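Grarkley Parent and Neighbor Council
Minutes of the December 2020 meeting

Present: Béla Lengyel (chair), Krisztina Boros, Hajnalka Hajdu, Zeeshan Awan. Erzsébet Fülöp took the minutes.

1. Minutes of the last meeting
Approved with one spelling change.

2. Visit to the Damudeo workshop
Krisztina reported on the visit. The group saw a two-armed setup on a brown tabletop, with plates as the practice items. Zeeshan thought the cables were the untidiest part of it. Hajnalka liked that visitors could stand close enough to see the fingers meet the rim of a plate.

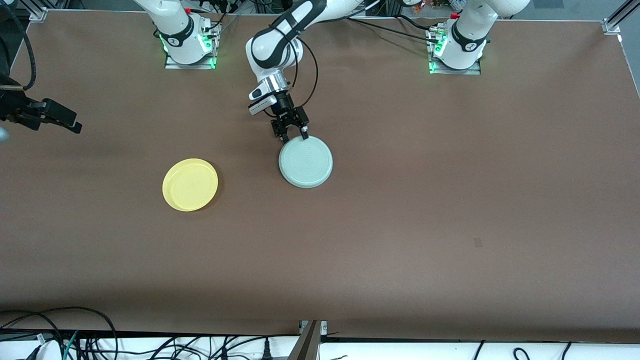

Béla asked whether the workshop would take a second group.
Krisztina said the workshop has offered another date in the new year, and will confirm by email.

The cost of the visit was $199 against a budget of $200. Receipts are with Béla.

Zeeshan spoke about the operator's side. A person sits at a long white table and holds a controller with thin black rods and joints, with the work in front of them. He had expected a screen and a keyboard — several others said the same. Krisztina noted that the plates came in different colors, and the younger visitors had asked about that more than about the arms.

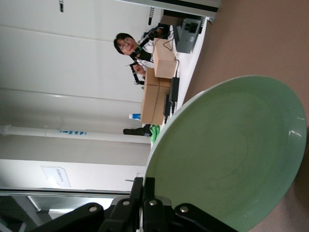 3. Open day at Gál Hall
The hall is booked. Places are limited to 57, and 29 have been taken. Hajnalka will ask Damudeo for a short talk on the plate work. Zeeshan will check the power outlets along the back wall before the tables are set out.

4. Other business
The side gate still sticks. Béla will call Grerell again.

Meeting closed at 8:40 p.m.

Contact: Erzsébet Fülöp, minutes secretary | Back to top
Shares: 4 | Comments: 0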